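Robot learns when to stop pushing in computer repair study

A robot arm that refits memory modules in used desktop computers makes fewer bad insertions when it is taught to give up early, according to results released in December by the Motby lab.

The study, led by Jabari Kaijage, looked at one of the more awkward jobs in refurbishing office computers. A memory module has to go into its slot straight, with even pressure along its length. If one end goes down before the other, the module can jam. A person feels this happen and lifts the module out again. Most robot programs keep pushing until they reach a force limit, and by then the module is often wedged.

Kaijage's group trained a small model to read the forces at the robot's wrist during the first moments of contact and predict whether the insertion would seat properly. If the prediction is poor, the arm backs off, shifts slightly and tries again. The group calls the method Trivirance.

The model was trained on 2622 recorded insertions. Many of them were made badly on purpose, with the module tilted, turned or set off to one side. Kaijage said the failed attempts were the most useful part of the data.

"We had plenty of good insertions early on and they all looked the same to the model," he said. "Once we started collecting the bad ones, it had something to compare them with."

The test used 128 new insertions in computers the model had not seen during training. With the standard force limit alone, 16 ended with the module jammed or only partly seated. With the early stopping added, that fell to three. Each retry added several seconds, and the full set took longer to complete than it did with the standard program.

The lab did not take the computers apart for the tests. Cables, drive bays and power supplies stayed in place, which left the arm less room to work and in a few cases forced it to come in at an angle. Earlier work by the same group used bare motherboards clamped flat to a table, and Kaijage said those results did not carry over well once a case was added.

Kerstin Sæther, who built the fixtures for the project, said loose cables were the main source of trouble. A cable that touches the gripper on the way down produces a small force that the model can mistake for a tilted module. In the test set this led to 14 retries that were not needed. None of them caused a jam, but they account for much of the lost time.

Sæther said the group had considered tying the cables back before each run and decided against it. Machines coming in for refurbishing have their cables wherever the last person left them, she said, and a method that needed them tidied first would save a repair shop very little work.

The fixture plate went through several versions. The first held modules lying flat, and the arm had to turn each one before inserting it. The current plate has a long slotted holder that keeps a module standing on edge, so the gripper can take it from above and carry it to the board in the same position. Sæther said this change alone made the starting angle more consistent and allowed the group to throw out a correction step in the program.

The computer case lies on its side on a slatted aluminum worktable, next to the plate and in front of the arm.
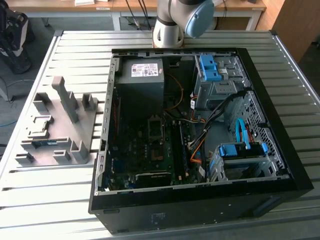

What comes next

The group plans to try the method on other parts that are pushed into place, starting with flat cable connectors. These bend as they go in, and Kaijage said he does not expect the present model to handle them without new training data.

A second round of memory tests will use a camera check before each insertion to look for cables near the slot. If one is found, the arm will take a different path or ask a person to move it. Sæther is also working on a narrower set of fingers for the gripper.

Loltidow, a refurbishing firm that supplied the computers for the study, has agreed to host a trial at its workshop. The arm will handle memory only, and staff there will do the rest of the work on each machine by hand.

The force recordings, including the failed insertions, will be shared with other research groups on request. The first to ask for them was the Mészáros group, which works on connector assembly and plans to test whether the same stopping rule works with a different arm and wrist sensor.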